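Chargé ou chargée de planification des équipements robotiques (CDD de six mois)

Groresari, site de Dundholm
Temps plein, prise de poste en septembre

Groresari développe des logiciels de manipulation pour des robots à deux bras destinés au logement. Le projet Trididness passe cette année de la simulation au matériel. Il faut chiffrer, commander et installer les équipements d'un appartement d'essai dans le bâtiment Pillai, et le poste est ouvert pour cette phase. 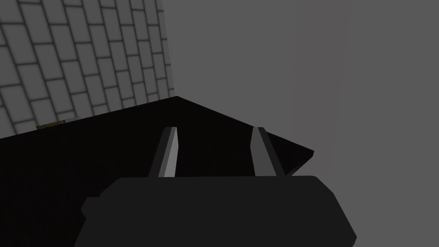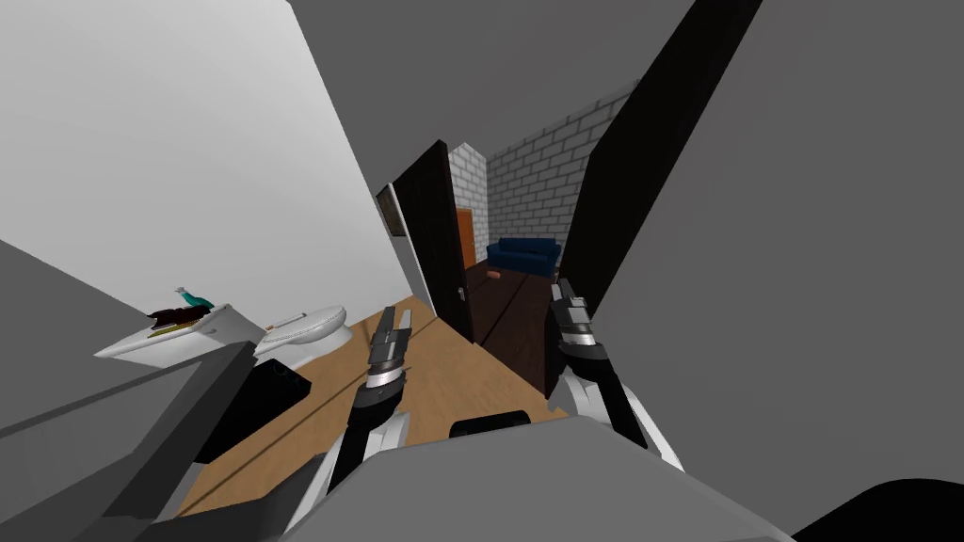 Deux vues de simulation. La seconde montre la salle de bains et, par la porte ouverte, la pièce voisine.

Contexte

L'équipe travaille aujourd'hui dans des intérieurs simulés : petites salles de bains, pièces de vie, plans de travail. Les essais physiques demanderont des bras, des pinces à deux doigts, des pièces de rechange, ainsi que l'aménagement des locaux. Une première liste de besoins a été établie par les ingénieurs. Elle compte 849 lignes, avec des doublons et des références incomplètes, et aucun calendrier de livraison n'y est associé.

Missions

Reprendre la liste de besoins, supprimer les doublons et classer les achats par priorité.
Demander et comparer les devis des fournisseurs, y compris pour la maintenance, le transport et l'assurance.
Calculer le coût complet de chaque option (achat, location, occasion) sur la durée du projet.
Vérifier avec les ingénieurs que les dimensions des robots retenus sont compatibles avec les passages de porte et l'espace au sol d'une salle de bains.
Établir un stock minimal de doigts de pince et de câbles.
Tenir le tableau budgétaire et signaler les écarts chaque mois à la direction du projet.
Suivre les livraisons et assister à la réception du matériel à Pillai.

Le choix technique des robots reste du ressort des ingénieurs. La personne recrutée n'aura pas à programmer, mais elle devra pouvoir lire une fiche technique et poser des questions sur la charge utile, la portée ou l'alimentation électrique.

Profil

Formation bac +2 ou bac +3 en achats, gestion, logistique ou génie industriel. Une première expérience dans l'achat d'équipements techniques est demandée, en entreprise ou en laboratoire. Bonne maîtrise du tableur. Anglais écrit suffisant pour échanger avec des fournisseurs étrangers. La connaissance des procédures douanières est appréciée sans être exigée.

Conditions

Contrat à durée déterminée de six mois, renouvelable une fois selon l'avancement des travaux.
Rémunération : 2 157 € brut par mois.
Lieu de travail : Dundholm, avec des déplacements réguliers au bâtiment Pillai.
Télétravail possible un jour par semaine, hors périodes de livraison.
Horaires de bureau. Une livraison peut exceptionnellement être programmée le dimanche ; les heures sont alors récupérées.

Candidature

Envoyer un CV et une lettre d'une page au service du personnel de Groresari, avec la mention « Trididness, équipements » en objet. Joindre si possible un exemple anonymisé de tableau de suivi budgétaire ou de comparatif de devis. Les entretiens ont lieu à Dundholm ou en visioconférence et comprennent un court exercice de comparaison entre deux offres. Toutes les candidatures reçoivent une réponse écrite.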